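Avance Club Kit for Two-Arm Robots

The Avance kit grew out of our after-school robotics club at Lu. Henryk Wysocka, who coaches the older group, kept asking for practice parts that students could set up themselves before the pizza arrived, and so we got to work (and kept at it through June!).

Club practice, with the pole stand on a black cloth: 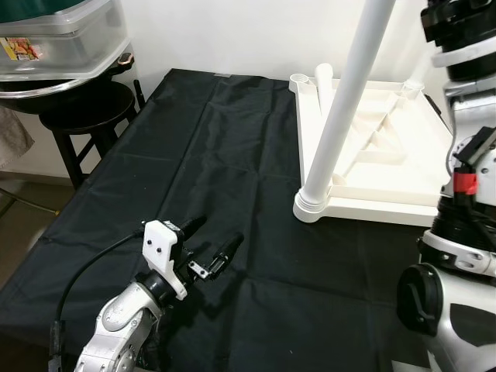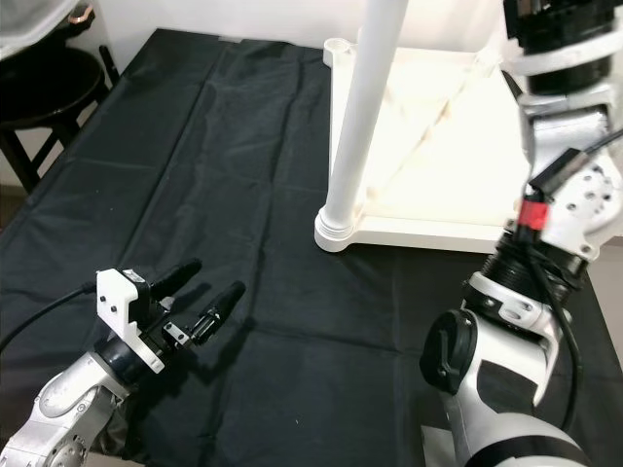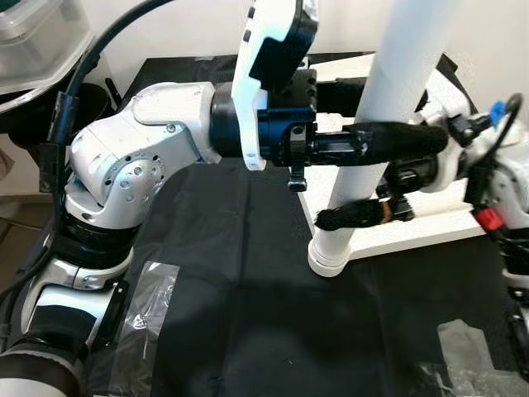 Each kit comes with a printed workbook, a bag of spare screws and 2 practice plans, one for brand-new teams and one for kids getting ready for the Wustano meet. Arms are sold separately, and most clubs already have a pair they love. We do ask that you email us your gripper model before you order, so we can pack the right adapters.

Club price: $671
School pack with three kits: $1,670
Item: Gimau Avance
Ships in two boxes, and please do keep the foam.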